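Week 6: Teaching by teleoperation
Lab handout, B. Stubbs

Each pair records 19 demonstrations of the brick task. One person drives the arm, the other resets the table and keeps the log.

Move slowly near contact. Pauses over 400 ms get trimmed before training – keep your hand moving, even if only a little. Save failed attempts in a separate folder.

Check the wrist view before you close an episode.
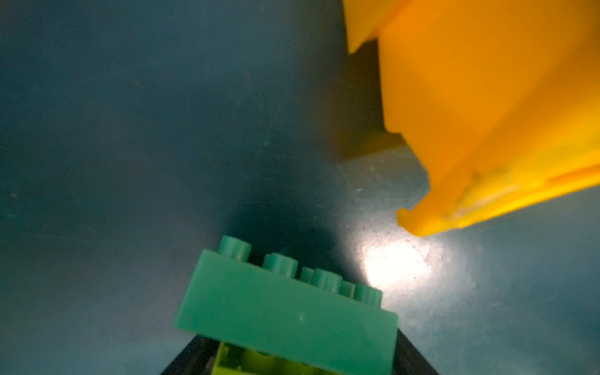

Fig. 2. Wrist view, mint-green brick between the fingers.

Reading for next week: Probert's notes, sections 3 and 4.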